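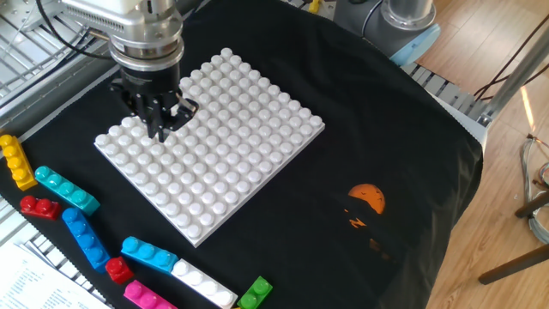
Brick Table, Clolness Hall: where we're up to
Report to the Emodico Small Grants desk, second instalment

Hello again! You asked for a page or so on how the money is going, and I've tried to stick to that, though I do tend to run on once I start talking about bricks.

The big news is that the table is up and being used. We settled on the large chunky bricks in the end (the sort a small hand or a stiff hand can manage equally well) and one big white baseplate with the studs all over it. I'd been leaning towards the green plate in the catalogue, but white was the right call, the colours really sing on it. The black cloth was my own idea and I'm pretty chuffed with it. Before that we had bricks skating all over the bare tabletop, and now they stay where you put them. It's the one with the orange sun and the birds on it, from the Rinham market, and it cost us $2. I've put it through the wash more times than I can remember and the print is holding on, just.

Spending so far comes to $1884, which leaves $73 in the kitty. The bricks and the plate were the bulk of it, then the table itself, then freight from Afolabi, which was a fair bit dearer than their first quote. I did ring and grumble. They took $44 off, so it was worth the phone call.
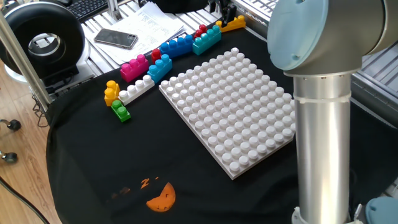 Page 2

Now, how we lay things out. In the first few weeks I tipped the whole tub onto the middle of the plate and let people dig in, and it was bedlam. You can't build on a plate that's buried! So the bricks start off to one side on the cloth, in a loose sort of curve, with the plate left clear and turned on the diagonal so there's a corner pointing at you when you sit down. People seem to find a corner friendlier to start from than a long straight edge. I've got no science for that, it's only what I've noticed on Monday mornings.

The colours are a good mix, with pink, teal, red, green, yellow, white and a couple of different blues. The little reds are the favourites and they're also the ones that go wandering, so they get checked back into the tub first. The long white one with its single row of studs was a slow starter (white on white, it does disappear a bit) but lately it's been a bridge, a fence and somebody's front verandah. 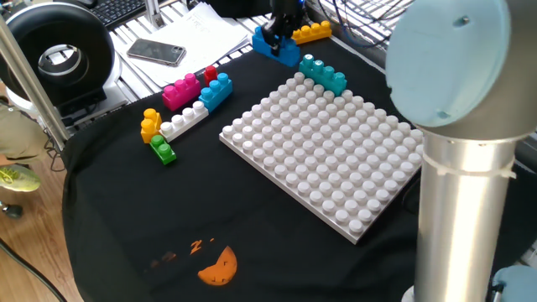 I've also stopped fussing about what gets made. My first application talked a lot about "guided builds" and I had cards drawn up for them, very neat, all laminated. We've used them twice. Most people would much sooner put down one brick, have a think, and then go looking for the next, and the chat around the table is better for it too. I'd like to drop the cards from the plan if you're happy with that, and put what's left towards a second tub. More greens, please, and some extra longs.

Things still to sort out: a lid that fits the tub, a better lamp for the winter afternoons, and a proper spot to keep the plate flat when it's not in use. It's behind the piano at the moment, standing on its edge, and I don't love that.

I'll send the receipts separately, once I've found the one for the freight. Next instalment in December, all going well, and do come and have a build if you're ever out our way.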